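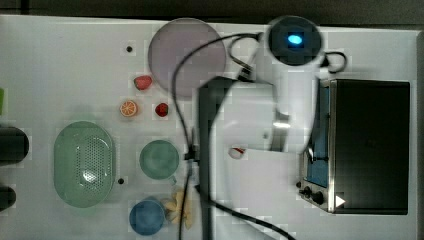
A round plate, a green colander and a toaster oven share one tabletop.

Why Does a Colander Have Holes?

Look at all those little holes in the green basket! A colander is a bowl that lets water out and keeps food in. Put real strawberries in one, run the faucet, and the water slips right through while the berries stay put. Rice needs tiny holes, but big pasta is happy with larger ones.

Now think about a cup. It has no holes at all (imagine the mess!), and its tall sides help keep your drink from sloshing out.

A toaster oven does a different job. Parts inside get very hot and brown your bread, sometimes at 400 degrees! Always ask a grown-up to help with that one.

Try it: play kitchen with toy strawberries and an orange slice. Which would you wash, and which dish would you serve them on?

Written by Yoon-hee Woo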